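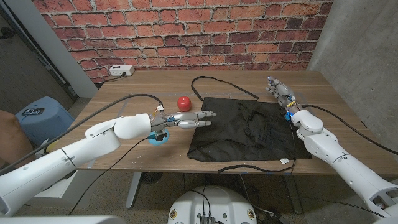

I want to make a case for the boring log file.

For most of the past year our group has been working on two-handed manipulation of soft things, bags mostly, and the question visitors ask is always about the model. How big is it? What was it trained on? Fair questions! But the tool that changed my working life is Sellow, a replay viewer that two people in our office wrote over one December and that still crashes if you resize the window too fast.

Sellow lines up everything the robot knew at a given moment: the head camera, the joint targets, the joint positions that came back, the planner's current guess about where the strap is. You drag a slider and all of it moves together. I'd used viewers before, of course, but they each showed one stream, and I did the lining up in my head (badly, usually after lunch).

Take a failure we chased through the spring. Told to put an apple in a bag, the robot would now and then close its fingers early. We blamed perception. We retrained the segmenter on 1293 more frames and got prettier masks and the same early fingers. Then somebody ran 334 episodes through Sellow and sorted them by the gap between image time and command time, and there it was — the planner was acting on images 5 control steps old whenever the bag's mesh got complicated. Wrinkles made the mesh slow, and a slow mesh made everything after it late. The fix was a timestamp check and a smaller mesh. I was thrilled and also a bit sick about the segmenter.

I think our field underpays this kind of work, in credit if nothing else. A paper on a new policy gets read. A paper on clock handling gets a polite nod, and the person who wrote the clock code gets asked when they'll be back on research. At McAlister, where I worked before, logging was what you did the week before a demo.

There's a fair objection: tools like this grow. Our Stusura planner came with a config file of 1079 lines, and I would hate to see Sellow go that way. It needs someone willing to say no to a new panel, and I've asked for several of those panels myself. I still want the one that plots strap tension.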